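### 4.2 Card removal with the Meltthorpe kit

The second part of the evaluation used the Meltthorpe gripper kit as sold, with the stock fingers and the vendor's own calibration routine. We mounted it on the Plondham arm described in Section 3 and changed nothing except the grip force limit, which we lowered for work near circuit boards. The task was to reach into an open desktop computer, take hold of the expansion card, and lift it out of its slot.

Each trial started from a fixed pose over the chassis. An operator gave the approach through the Yousafzai controller, and the wrist camera supplied the only view during the last stage of the reach. We ran 39 trials over 2 sessions. Figure 3 shows the wrist view with the gripper inside the chassis. 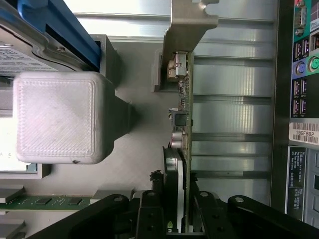 **Figure 3.** Wrist camera view of the kit at the expansion card. The rear panel ports are on the right.

The card was lifted clear in 22 trials. In 10 others the fingers closed on the card but slipped before it left the slot, and the remaining trials were stopped by the operator during the approach. Most of the stopped runs came from the first session, before operators had learned how far the fingers extend past the mounting block - the manual gives this length only for the closed position.

Slips were more common when the grip was off center along the card. The kit reports finger position and motor current but has no contact sensing at the tips, so a poor grip could not be told from a good one until the lift began. Giltitz sells padded fingers for the same mount. We did not test them, and the results in Table 2 apply to the stock fingers only.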